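Lunch orders and loose lettuce: talking planners with Sofia Konstantinidis

3/23/18

I got to Dukel expecting slides. What I got was Sofia Konstantinidis waving me over to a laptop before I had my jacket off. She leads the planning software there, and she wanted to show me a log file (she was so excited about this log file!).

"People look at the arm," she told me. "I look at the queue. The queue is where it goes wrong."

The package is called Condov, and it takes an order, breaks it into picks and places, and decides what to do when the stack doesn't look the way it should. The test job is a toy burger.

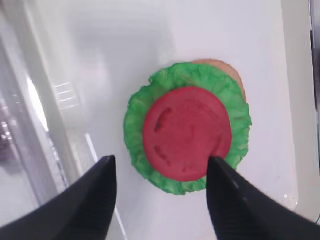 Tomato on lettuce on bun, seen from the wrist.

I asked why food, and she laughed. A burger has an order to it, she said, and every layer covers up the one before. "Once the lettuce is down, my bun is mostly gone as far as the camera is concerned. So the planner has to remember it. It can't just look again."

That memory took them a long time. The first version rebuilt its picture of the tray from scratch on every cycle, and it kept deciding the bun was missing and asking for another one. 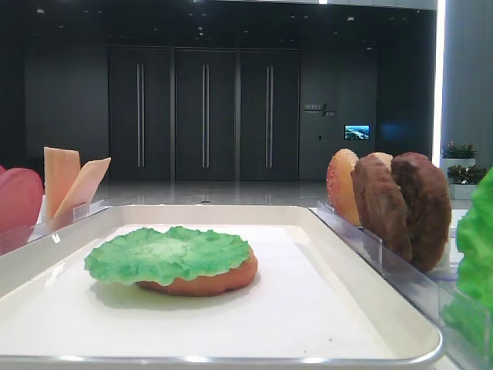 Now each layer gets a confidence score that fades slowly, and a fixed view and the wrist view both get a vote. When they disagree, Condov trusts the fixed one for "what is there" and the wrist one for "where exactly is it." I wrote that down twice because I liked it so much.

The wrist view has its own headaches, mostly blur. Sofia's team scores every incoming picture for sharpness and keeps the last 16. If the newest is smeared, the tracker leans on the arm's joint readings until a cleaner one comes in - a trick she borrowed from an older project called Arholm.
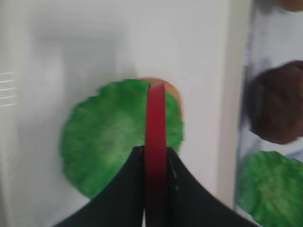
So why not just slow the arm down? Sofia says they tried it, and the cycle time got so bad that they went back and fixed the tracker.

We moved on to tooling, and this is where she really got going. Every run can be replayed from the log, step by step, with a different planner swapped in. A full replay set is 100 orders, and she won't merge a change until it has gone through all of them. I asked how many parameters the planner exposes. "It was 64. I got it down to nine and I'm still embarrassed by two of them."

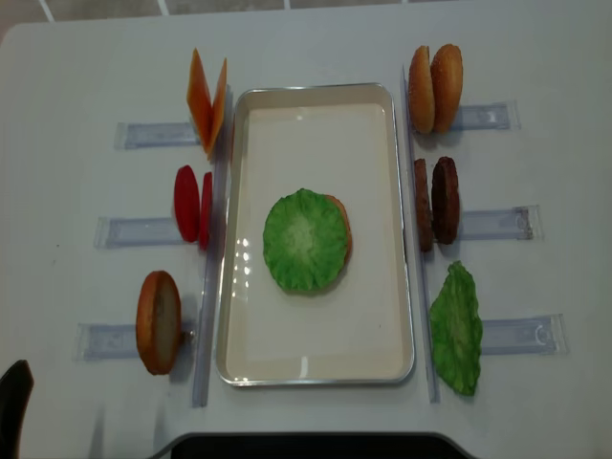 Kalliopi Kourkoulas, listening in from the next desk, thought nine was still too many and said so. She would rather have the slot positions learned than typed into a config file, and she has a branch called Chrysikopoulos that tries it. Sofia hasn't merged it. "It passes when Kalliopi runs it," she said, and they both cracked up.

They want a release out in May. Sofia's list before then is mostly error messages, and she read me one from that morning: "plan failed, reason: plan." That one is getting fixed first.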